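Skamgate two-arm teleoperation set, second release
README

Read this before you download anything. The first release went out with a cheerful one-page note and we spent most of April answering letters from people who had believed it. This one is longer and less cheerful.

The set holds 2957 demonstrations of tabletop work, done by people steering two arms by remote control. The arms have parallel grippers. There are wrist views and a head view.
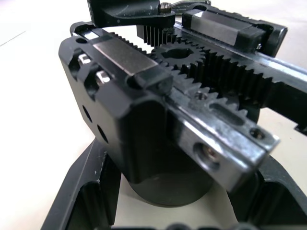
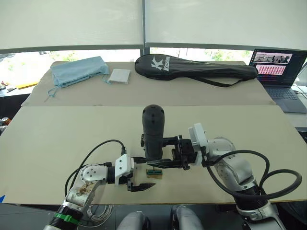

What we claim

People can do these tasks through the arms, and we recorded them doing so. Joint positions, gripper opening and camera streams are all there, with one clock. That is the whole claim. We do not claim that a policy trained on this set will do the tasks, and the two we trained ourselves did not do much to change our minds. Győző Szénási disagrees and has written his own note, which is in the folder called notes.

Who drove

Two operators account for most of it. Tyyne Kiiskinen had steered arms like these for a long time before we began. Csaba Kelemen had not, and his early runs are slow, full of pauses and second tries. We kept them. If you sort by operator you will find that the learning curves people like to plot from sets like this one are mostly curves of who was sitting in the chair. Please sort by operator.

A third person, Viktória Juhász, drove 163 runs near the end. She is left-handed and tends to lead with the left arm. A model that sees only her runs and Tyyne's will pick up something that looks like a strategy and is really two people's habits – we fell for this ourselves in an early draft.

What counts as a success

The operator pressed a pedal when they thought they were done. Anikó Nyitrai then watched every run and marked it yes or no. The two disagree more often than we would like, nearly always with the operator saying yes and Anikó saying no. Both marks are in the table, as pedal and review. Use review. Papers that quote the pedal figure should say that they do.

Runs where the operator gave up are included and marked "abandoned". In the first release they had been dropped without a word, and every number got better as a result. Be wary of any set that has none.

Things that are wrong with it

The gripper opening is read at the motor. It does not tell you whether the fingers are holding anything, and it does not tell you how hard. The operators could not feel the contact either. They judged it by eye, and you can see them squeeze too much in run after run. A model copies that faithfully.

There is play in the gear train. Closing on the same object twice can give two slightly different readings. We give the raw value and have not smoothed it. Smoothing made the plots nicer and the replays worse.

The delay between the operator's hand and the arm was not constant. We logged it for the later sessions only. For the earlier ones the column is blank, and it is blank on purpose, so please don't fill it with the average.

The backgrounds vary less than you'd hope. Most of the recording was done in one room with the same tables, and things left behind the work area stay put for long stretches. A model can learn the room. We trained one with the work area masked out and it still guessed the task name far too well. If your method does well here, try it somewhere else before you say so in print.

Replays

We picked 100 runs marked yes by review and played the recorded joint positions back on the same arms, with the object put back by hand where it had been. Results are in replay.csv. We had expected this to be a formality. Anyone planning to treat these recordings as ground truth should look at that file first.

Files

runs/ one folder for each run
table.csv operator, task, pedal, review, delay
replay.csv see previous section
calib/ camera and arm calibration, redone whenever a gripper was taken off
notes/ session notes, and Győző's dissent

The Astbridge split is the one to use if you want to compare with the first release. The Szűcs split keeps operators apart between training and test. Scores on it are lower, and we think they are nearer the truth.

Changes

July 31, 2020: second release. Abandoned runs restored, review marks added, wrong left/right labels fixed in the wrist streams.

Known and not fixed: a few runs start with the arms already moving. They are flagged in table.csv under late_start.

Corrections go to Anikó. Send the run number and the time within the run, please. "Some of the videos look odd" we already know.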